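Skiltura Hardwax Oil for Table Tops and Benches

Clear satin, 750 ml tin. Also available in 2.5 litre.

Product code: 1243-C
Made by: Trirna
Suitable for: interior timber only

Skiltura is an oil with hard wax for timber tables, kitchen benches, shelves and desks which are used every day. It goes into the wood and leaves a thin layer on the top, so the grain stays visible and the hand still feels timber. It does not make a thick film like a varnish, therefore it does not peel. When one place becomes tired you can repair only this place, without sanding the whole table.

We sell Skiltura in our shop for six years already and we use it on our own furniture. Most customers buy it for pale timbers, such as ash, birch, maple and Tasmanian oak, where a normal linseed oil would give too much yellow colour. The clear satin darkens the wood a little, in the same way as when you wipe it with a damp cloth. If you want to keep the timber as pale as possible, please ask for the version Skiltura Pale, which contains a small amount of white pigment.

What it resists

After full curing the surface resists water, tea, coffee, milk, fruit juice and cooking oil. Red wine and beetroot should be wiped inside of 30 minutes. It is not made for hot pans directly from the stove, so please use a trivet. A mug with a hot drink is no problem on a cured surface, but during the first two weeks we recommend coasters.
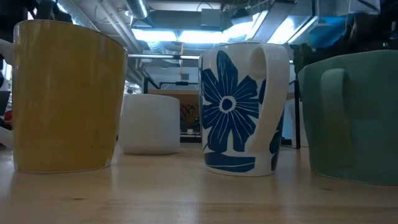
Mugs on a pale wooden table top.

Stoneware and other ceramics often have an unglazed ring on the bottom, and this ring can be quite rough. No oil or lacquer will protect fully from it if the mug is pushed over the table many times. You can rub the ring with a piece of fine wet sandpaper, 400 grit, for one minute. Úna Egan, who answers our telephone, did this with all her cups at home and she is recommending it to every customer since then.

How to apply

1. Sand the timber to 150 grit, and not finer than 180. When the surface is too smooth, the oil can't go in properly.
2. Vacuum the dust and wipe with a dry cloth.
3. Stir the tin well, from the bottom. Do not shake.
4. Put on a thin coat with a short brush or a white pad, along the grain.
5. Wait 15 minutes, then wipe off everything what was not absorbed.
6. Leave overnight with an open window.
7. Rub lightly with a grey pad and put the second coat, thinner than the first one.

End grain drinks more. Give it a third coat on the same day as the second.

The room should have between 12 and 25 degrees. In a cold garage the drying can take double time. You can use the table carefully after 24 hours, and normally after 14 days. Do not cover it with a tablecloth in this period.

Coverage

One 750 ml tin is enough for 9 square metres with two coats on sanded hardwood. Pine and old dry timber will need more. For a dining table of the common size, one tin will do both sides and the legs, and there will remain some for repairs.

Cleaning and care

Wipe with a soft damp cloth and a drop of washing-up liquid. Please avoid ammonia, bleach and the rough green side of the sponge. Once per year, or when the water does not stay in drops any more, put a very thin coat on the clean dry surface and polish it with a cotton cloth. White rings from moisture usually disappear with this treatment. Black stains come from iron and they must be sanded out.

Safety

Cloths with oil can start to burn by themselves. Put them in a bucket of water directly after use, or spread them flat outside until they are hard. Keep the tin away from children. The cured surface may be used for serving food, but for chopping boards please choose our Hinov Board Oil.

Prices

Skiltura clear satin, 750 ml: $59
Skiltura clear satin, 2.5 litre: $165
Skiltura Pale, 750 ml: $64
Sample sachet, clear or pale: $4

Delivery is free for orders over $225. The tins travel only by road, so please allow some extra days for Tasmania and Western Australia.

Questions from customers

Can I put it over old varnish?
No, the varnish must be removed completely.

Is the colour the same on veneer?
Usually yes, but veneer is thin and absorbs little. Try it first on the underside.

My tin has a skin on the top. Is it spoiled?
Cut the skin around, take it out and stir the rest. If the oil below is liquid and without lumps, you can use it.

For advice about a bigger job, write to Juwita Liem in our Scanlon shop, or come with a piece of your timber. We can make a test patch for you while you wait. The shop is closed on Wednesday.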